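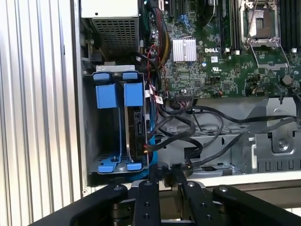 Home | News | Slots | Table Games | Interviews | Contact

"A slot must breathe": Uldis Liepiņa on the second Gatavero

Uldis Liepiņa does not like the word sequel. He prefers to say that Gatavero, the lighthouse slot which his studio Rebane released to online casinos, "has received a younger sister". She will arrive in May and her name is Gatavero Night Tide.

The first game had 729 ways to win and six reels. The new one keeps the reels, but the ways can now grow to 2042 during the free spins. I asked him why such a strange number.

"Our mathematician, Rania Alaoui, found it," he told me. "I wanted something round. She answered that round numbers are for posters, and I lost this discussion."

The storm bonus stays, and it needs three lamps, as before. What has changed is the rhythm. In the old version many players complained that they waited too long between two features, and Liepiņa agrees with them.

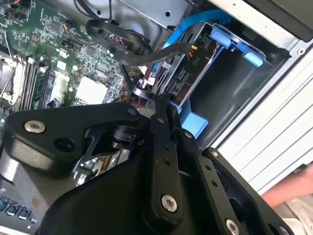
"We read all these comments, also the rude ones," he said. "A slot must breathe, but it must not fall asleep. So we added small waves in the base game. They pay little, but the player sees that something is moving."

The music was written again from zero by Gikow, a sound studio with eight employees. Liepiņa played me a part of it on his telephone. It is slower than I expected, with a bell that comes back when the lamps appear.

About the maximum win he was more careful. The testing is still going on, and he did not want to give a figure which he must correct later. He confirmed only that the volatility is higher than in the first game, and that there will be a demo without money on the first day.

And after that? Rebane already works on a smaller title, Gerotix, with fruits and only one bonus. "My mother asked for it," said Liepiņa. "She finds the lighthouse too complicated."

Share 8 | Comments 6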